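자동화 · 설비 투자 | 읽는 시간 6분

손으로 쥐는 그리퍼를 사기 전에, 우리가 예산표에 쓰지 않은 것들

작년 11월에 나는 작은 자동화 팀의 구매 담당이 되었다. 나는 한국에서 일한 지 오래되었지만 한국어로 견적서를 읽는 일은 아직도 시간이 걸린다. 그래서 모든 줄을 두 번 읽는다. 이 습관이 이번 구매에서는 도움이 되었다고 생각한다.

우리 팀이 필요했던 장비는 사람이 손에 들고 작업을 하면서 동작을 기록하는 그리퍼였다. 로봇 팔은 이미 한 대가 있었다. 그러나 로봇 팔에게 가르칠 동작 데이터가 부족했고, 팔을 원격으로 조종해서 모으는 방법은 너무 느렸다. 회사에서는 올해 안에 데이터를 모으고 내년 예산으로 두 번째 팔을 결정하자는 계획을 세웠다. 순서가 이상하다고 말하는 동료도 있었지만 나는 이 순서에 찬성했다. 팔을 먼저 사면 팔이 창고에서 데이터를 기다리게 된다.

견적은 세 회사에서 받았다. Vorham은 완제품을 파는 곳이고, Statholm은 부품과 도면을 같이 주고 조립은 고객에게 맡긴다. Plokent는 빌려주는 회사이다. 처음에 나는 세 견적의 맨 아래 숫자만 비교하는 표를 만들었다. 이 표는 하루 만에 버렸다. 세 회사가 같은 물건에 대해서 말하고 있지 않았기 때문이다. Vorham의 가격에는 보정 작업과 예비 손가락이 들어 있었다. Statholm의 가격에는 나사까지 들어 있었지만 카메라가 없었다. Plokent의 가격은 한 달의 가격이었고, 파손에 대한 조건은 다른 문서에 있었다.

두 번째 표는 항목을 우리가 먼저 정하고, 회사에게 그 칸을 채워 달라고 부탁하는 방식으로 만들었다. 본체, 카메라, 손가락 끝 부품, 보정, 운송, 교육, 저장 장치, 고장 났을 때의 대기 시간. 마지막 칸은 돈이 아니어서 회계 쪽에서 빼자고 했다. 나는 빼지 않았다. 장비가 없는 2주 동안 작업자의 급여는 계속 나가기 때문에 이것도 돈이다.

결과를 말하면, 우리는 Vorham에서 본체를 샀고 한 세트의 가격은 3019유로였다. 두 세트를 주문했다. 손가락 끝 부품은 Statholm에서 따로 샀는데, 한 쌍에 116유로였다. 이 부품은 닳는 물건이다. 나는 처음에 이것을 장비 예산에 넣었고, 나중에 소모품 예산으로 옮겼다. 옮기는 데 결재가 다시 필요했다. 다음에 사는 사람은 처음부터 소모품으로 쓰면 좋겠다.

장비 값보다 계산이 어려웠던 것은 작업할 물건의 값이다. 그리퍼는 혼자서 아무 데이터도 만들지 않는다. 잡을 것이 있어야 하고, 놓을 곳이 있어야 하고, 그것들을 다시 처음 자리에 돌려놓는 사람의 시간도 있어야 한다. 우리는 작업 소품의 예산으로 400유로를 잡았다. 탁구공, 상자, 투명한 비닐, 테이프 같은 것들이니까 충분해 보였다. 첫 달에는 충분했다. 그다음부터는 작업 종류가 늘어나면서 같은 소품을 두 벌씩 준비해야 했고, 나는 영수증을 모아서 추가 신청을 썼다. 한 장 한 장은 아주 작은 금액인데 신청서의 길이는 로봇 팔을 살 때와 같았다.

투명한 재료에 대해서는 조금 더 쓰고 싶다. 구매 회의에서 카메라의 해상도 이야기는 오래 했지만, 반사에 대한 이야기는 하지 않았다. 구겨진 비닐은 조명을 받으면 여러 곳에서 하얗게 빛난다. 불투명한 상자와 같은 조건으로 견적을 내면 안 되는 재료이다. 우리는 조명을 바꾸는 비용을 나중에 넣었다. 확산판 두 장과 스탠드, 그리고 설치하는 사람의 반나절이었다. 큰돈은 아니지만 계획에 없던 돈이라서 설명하는 데 시간이 들었다.

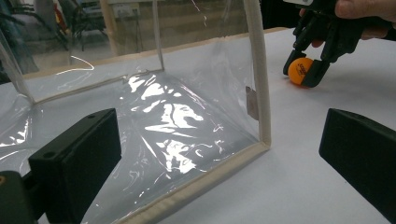 책상도 예산에 들어가야 한다. 우리는 있던 책상을 쓰겠다고 적었는데, 그리퍼를 든 사람 두 명이 같은 책상에서 일하려면 팔꿈치가 움직일 자리가 필요하다. 의자를 뒤로 빼고 서서 일하는 사람도 있다. 결국 더 큰 책상을 한 개 샀고, 그 돈은 사무 가구 항목에서 나왔다. 가구 담당 부서는 왜 로봇 팀이 가구를 사는지 두 번 물었다.

유지 계약은 Ikeda라는 작은 업체와 했다. Vorham도 유지 계약을 팔지만 본체를 유럽으로 보내야 하고, 통관 서류를 우리가 써야 한다. Ikeda는 부품 창고가 가깝고 전화로 질문을 할 수 있다. 대신에 Ikeda가 본체를 열면 Vorham의 보증이 끝난다. 이 조건은 계약서의 뒤쪽에 있었고, 나는 두 번째 읽을 때 발견했다. 그래서 보증 기간에는 손가락과 케이블만 Ikeda에 맡기고, 본체는 그 뒤에 맡기기로 문장을 고쳤다.

대여가 더 좋았을까 하는 질문을 자주 받는다. 프로젝트가 석 달 안에 끝난다면 나는 Plokent를 골랐을 것이다. 우리의 경우에는 작업 종류가 계속 늘어났고, 끝나는 날짜를 쓸 수 없었다. 날짜를 쓸 수 없는 대여는 비싸다.

지금 나는 내년 신청서를 쓰고 있다. 두 번째 팔의 견적은 아직 받지 않았다. 먼저 소품과 조명과 손가락 부품의 줄을 썼고, 그 옆에 올해의 영수증 번호를 적었다. 팔의 가격은 그 아래 칸에 들어갈 예정이다.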